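Setting Up the Wergate Cell: Notes on the Wrist View

20 July 2024

The simulated kitchen cell at Wergate has been in service since March, and its care falls to Theresia Hubmann and me. This post records the last setup session, which was devoted to the gripper view. 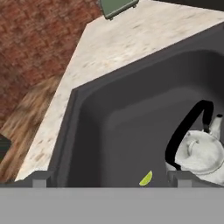
Finger alignment is the first item on our sheet. The arm is brought down over the sink and the two fingers are compared with a small target, in this case the lime wedge lying between them, with the white kettle to the right. Theresia prefers the wedge to the Sketberg test block – I have come round to her opinion. The finger offset was set to 2 mm and saved under the Oveo profile.

The second check concerns clearance. The arm is turned to a steep upward angle with the fingers open, and the contact log is read for 600 steps. 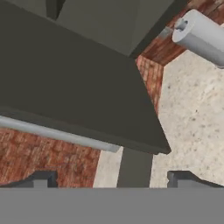

Return Position

The return position was the part most in need of repair. An old joint limit, carried over from the Ahmadpour cell, stopped the wrist 15 degrees short. I replaced the value, reloaded the cell and returned the arm to the sink, with the brick wall and the green cabinet beyond the counter.
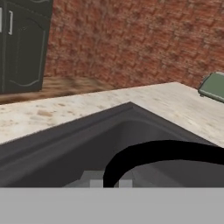

Remaining Work

The contact log is still written to the old folder and should be moved. The gripper closing speed has not been reviewed, and Theresia will take that up next.

Yasaman Akbari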